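Storing carrots and fruit in zip-top bags: one big bag or several?

Posted in Kitchen & Pantry — Aug 9, 2022

Hastcombe_Upstairs

I buy produce once every two weeks and keep it in large clear zip-top bags in the bottom drawer of the refrigerator. Before bagging, everything sits in a perforated plastic basket on the floor next to the counter, because the counter is too small for both the basket and the cutting board.

Two problems. First, the carrots go limp or slimy well before the two weeks are up. Second, the zipper on the large bags is hard to close. One end seals and the other end pops open when I press the air out. I have tried pressing from the middle outward and from left to right, with the same result.

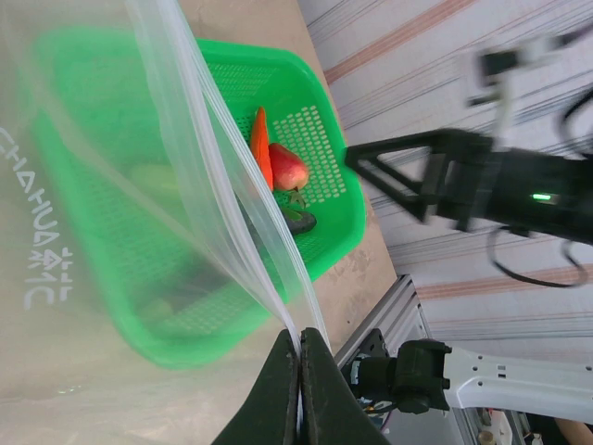
Large bag at the zipper edge, basket with carrot and red fruit behind.

What I would like to know:

Should carrots and fruit share a bag?
Is there a correct way to close a wide zipper?
Does it matter if the produce is rinsed first?

The refrigerator is a Sezer, old but working. The drawer has a humidity slider, which I have left in the middle since April. I don't want to buy a set of rigid boxes. They take up the same space empty as full.

Stolwood Pantry Notes

Taking your three points in order.

Sharing a bag: no. Apples, pears and several other fruits give off ethylene as they ripen. Carrots exposed to it turn bitter, and the bitterness stays after cooking. Keep the carrots in one bag and the fruit in another, and if the refrigerator has two drawers, use both. If there is only one, put the fruit on a shelf. Set the slider to high humidity for the drawer with the carrots. The middle position on most drawers leaves the vent half open, and carrots lose water through it.

If the carrots come with tops, cut them off before storage. The greens keep drawing moisture out of the root. Leave the skin on.

Closing the zipper: the usual cause of the popping end is trapped air together with film folded into the track. A wide bag has enough loose film that a pleat can ride up between the two ridges without being noticed. Method:

Lay the bag flat with the contents pushed down to the bottom.
Pull both corners of the zipper edge outward until the ridges are straight.
Start at one corner and pinch along the track toward the other. Do not start in the middle.
Stop a finger's width from the end, press the air out through the gap, then close the gap.
Run the thumb and forefinger back along the whole track once.

Pressing the air out after the zipper is closed will open it at the weakest point. From your account, I suspect that is the sequence you are using.

Fill level also matters. A large bag filled past two thirds has tension on the track at all times. With two weeks of carrots, two bags filled halfway will hold better than one full bag.

Rinsing: store unrinsed and rinse before use. If you prefer to rinse first, the drying stage decides how long the produce lasts. Water left on the surface collects in the bottom of the bag, and the slime starts there.
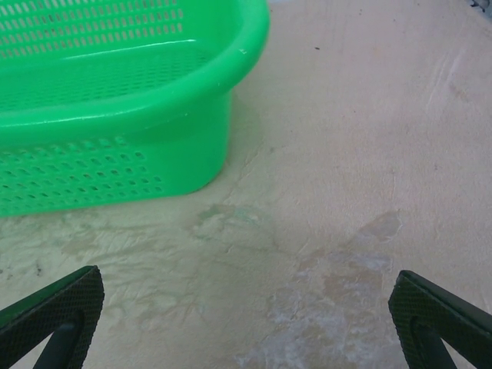

A perforated basket drains through the floor and the side walls, but only if there is clearance underneath. Set flat on a smooth surface, the lower holes are blocked and a film of water stays under the basket. Raise it on two strips of wood or on a cooling rack over a tray. Allow 50 minutes, turn the carrots once, then wipe each one with a towel before bagging. A folded paper towel in the bag takes up the remainder. Replace it when it feels wet.

On an unsealed plaster or cement floor the tray is not optional. Those finishes take up water and mark easily. If you have to stay on the floor, a boot tray is a reasonable size for most baskets.

sivon_tenant

Agree about separate bags. I don't agree that the bag has to be sealed tight. I leave the zipper open by the width of a thumb for carrots and they do fine for 18 days, same drawer setting as described above. Sealed completely, mine got condensation.

Also wash the basket now and then, the small holes hold on to soil. Old toothbrush and dish soap.

Hastcombe_Upstairs

Thanks. I was pressing the air out after closing, yes. Corner-to-corner worked on the first try with a half-full bag. Carrots are now in the drawer on high, fruit is on the shelf. I will put a rack under the basket next time I rinse anything.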